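Most of the Clultstead budget went on things that don't move. Of the 40 lines in the first equipment plan, 15 were for cables, gloves, straps and spare controllers, and the arm from Castix was a single line near the bottom.

The team had planned to lease two arms. It took one, on a six-month term, and put the difference into hand tracking so people could record tasks at a table.

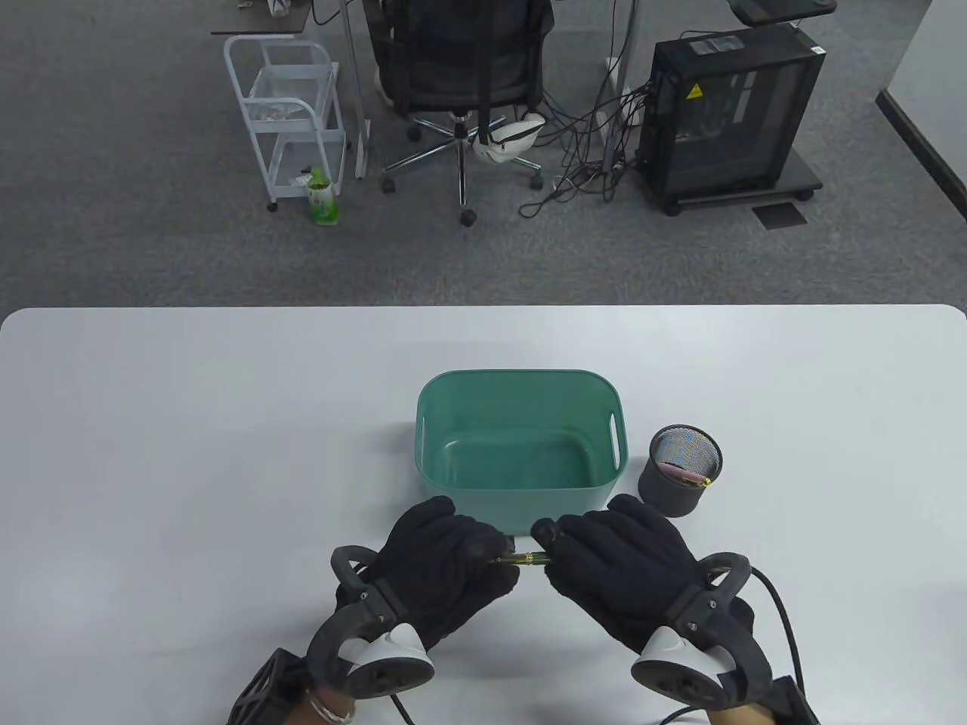 A pen held in both gloved hands, with a tracking controller strapped to each.

Gloves were the surprise. Esska quoted $2673 for a year's supply, and Alva came in lower but wanted payment up front. The lab went with Esska and ordered 6 months' worth to start. A second arm is back on the list for December, if the lease price holds.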